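Notebook, adhesives bench — 6/25/23

Picked the peel work back up. Open question from last time: does the Curnard paste lose tack in the jar, or are we just spreading it thinner as the jar empties and gets awkward to reach into?

Mixed a fresh batch at the usual ratio, let it stand under a lid for 11 minutes, then stirred again. Lumps at first, gone after the second stir. Old jar has a skin on top. Skimmed it and used what was underneath.

Substrate is the Gál kraft, same roll as before. Cut 11 strips from the outer wraps. The core end still has that curl and I don't want it in this set. Grain runs the long way on all of them — marked with a pencil tick at the top left corner so they can't get flipped.

Spread with the notched card, not the brush. The brush leaves a heavy bead at the start of each stroke and that bead was most of the scatter in the November set. Strips pressed between boards with the Roltix weight on top, blotter changed once.

Peel by hand on the spring gauge. Notes as I went:

Fresh paste, strips 1 to 6: paper tears before the bond lets go on all but strip 4. Strip 4 had a dry patch in the middle, my fault, card skipped.

Old jar, the rest: two let go cleanly at the bond line, the others tore fibers but only on one side. Highest gauge reading of the day was 472, on a fresh strip. The old jar never got near it.

So it does look like the jar and not the spreading. I would still like to see it with a weighed amount per strip before anyone throws out the old paste. The Harnness scale drifts when the door is open. Zero it between strips or use the other one.

Smell of the old jar is fine, no mold that I could find. Color slightly darker. Could be the lid liner, could be nothing.

Paper flatness: sheets need to lie out before cutting. Anything cut straight off the roll lifted at the corners as soon as the paste went on. Lay them flat the evening before.
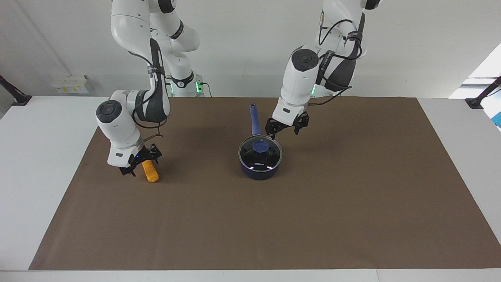 Large brown sheet out on the white table.

To do:
— weigh paste per strip, both jars
— repeat the old jar set with 7 strips, same roll
— order blotter, we are down to the stained ones
— label the new jar with the mix date (the old one only says "paste")
— check whether the core end flattens under damp blotter or is scrap

Boards are still clamped on the shelf by the sink. Please leave them until I have written down the strip order.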